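# Haushaltsroboter: Kann das inzwischen jemand gebrauchen?

**tischkante_1834**

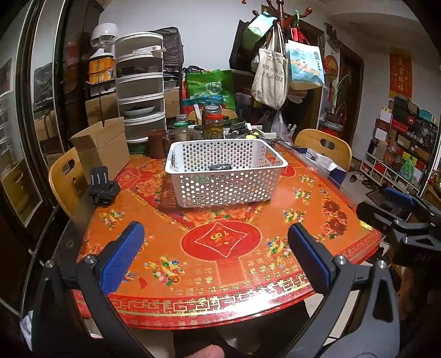
Kann eine Maschine heute schon einen Esstisch abräumen, ohne dass jemand danebensteht?

Auf einem leeren Tisch mit bekannten Gegenständen klappt es meistens, in einer bewohnten Wohnung nach meiner Erfahrung noch nicht. Ich verfolge das Thema seit ein paar Jahren und würde gern hören, wie es bei euch aussieht, privat oder im Betrieb. Mich interessieren Geräte, die wirklich laufen. Messevideos kenne ich genug.

---

**Győző Orbán**

Bei uns in der Werkstatt (Henlow, Kleinserie) steht seit Januar ein Arm an der Teileausgabe. Er nimmt Blechwinkel aus einer Kiste und legt sie in eine Vorrichtung. Vier verschiedene Teile, mehr nicht. Das macht er zuverlässig, auch nachts.

Sobald ein Winkel ölig ist oder zwei ineinander hängen, bleibt er stehen und wartet. Dann muss jemand hin. Für uns lohnt es sich trotzdem. Auf einen Wohnzimmertisch würde ich ihn nicht loslassen.

---

**mopsfidel**

Ein glänzendes Tischtuch mit großem Muster wie auf dem Foto oben wäre für mich der eigentliche Test. Rote Medaillons, Pfingstrosen, vorne spiegelt es, und der Korb hat auch noch Löcher, durch die man das Muster sieht. Da soll eine Kamera erst mal entscheiden, wo der Korb aufhört und die Decke anfängt.

---

**tischkante_1834**

> Da soll eine Kamera erst mal entscheiden, wo der Korb aufhört

Den Rand findet sie wohl noch. Schwieriger finde ich das dunkle, glänzende Ding im Korb. Man muss über den Rand greifen, und von vorn ist nur das obere Stück frei zu sehen.

---

**Anikó Fülöp**

Ich sehe das weniger pessimistisch. Ich habe ein halbes Jahr an einem Versuch bei Plandov mitgearbeitet, Küche und Essplatz. Am Anfang gelang das Einräumen in einen Korb bei 10 von 21 Durchgängen. Am Ende waren es fast alle, mit derselben Hardware. Geändert haben wir nur die Trainingsdaten: andere Decken, anderes Licht, mehr Kram auf dem Tisch.

Muster und Spiegelungen sind also lernbar. Man muss sie eben in den Daten haben. Wer nur auf grauer Platte aufnimmt, bekommt ein System für graue Platten.

---

**Győző Orbán**

Fast alle heißt aber, dass ab und zu etwas danebengeht. Bei einem Blechwinkel ist mir das egal. Bei einem Glas mit Deckel und irgendwas Eingelegtem drin nicht. Wie schnell war das Ganze?

---

**Anikó Fülöp**

Langsam. Für einen Gegenstand deutlich länger, als ein Mensch für den halben Tisch braucht. Wenn die Maschine das erledigt, während ich bei der Arbeit bin, stört mich das Tempo nicht.

Runtergefallen ist in der Zeit auch etwas, das bestreite ich nicht. Vor allem glatte Sachen. Die Greifbacken haben wir zweimal gewechselt, danach wurde es besser.

---

**kellerlicht**

Ich habe den Predulham zu Hause, den Kleinen auf Rollen mit einem Arm. Was er kann: Socken und Spielzeug vom Boden in eine Kiste. Was er laut Anleitung auch kann: Geschirr vom Tisch. Bei uns fährt er an, bleibt vor dem Stuhl stehen und piept. Stühle, die schräg stehen, sind für ihn eine Wand.

Zurückgeben will ich ihn nicht, der Boden ist abends frei. Für den Preis hätte ich mir mehr erwartet.

---

**mopsfidel**

@kellerlicht Hast du mal probiert, ihn mit weggerückten Stühlen an den Tisch zu lassen? Bei der Version davor half das.

---

**kellerlicht**

Ja. Dann kommt er ran und nimmt Becher, solange der Henkel zur Seite zeigt. Teller lässt er liegen. Und wenn ich erst alle Stühle rücke, habe ich den Tisch auch gleich selbst abgeräumt.

---

**Győző Orbán**

Genau das meine ich. Wir haben für unseren Arm die Kisten getauscht, den Boden markiert und die Lampe versetzt. In einer Werkstatt geht das. Zu Hause will ich meine Wohnung nicht um das Gerät herum einrichten.

---

**Anikó Fülöp**

Für die Spülmaschine haben alle ihre Küche umgebaut und Geschirr gekauft, das hineinpasst. So fremd ist das nicht.

---

**tischkante_1834**

Der Vergleich hinkt, finde ich. Die Spülmaschine steht fest und macht die Tür zu. Ein Arm bewegt sich zwischen Leuten.

Noch eine Frage an alle: Kennt jemand die Greifer von Gál? Die sollen weiche Backen zum Nachrüsten haben. Im Netz finde ich nur das Datenblatt, keine Erfahrungen.

---

**Győző Orbán**

Wir haben ein Paar davon hier liegen, noch nicht montiert. Ich schreibe etwas dazu, wenn sie am Arm sind. Bei Öl bin ich skeptisch.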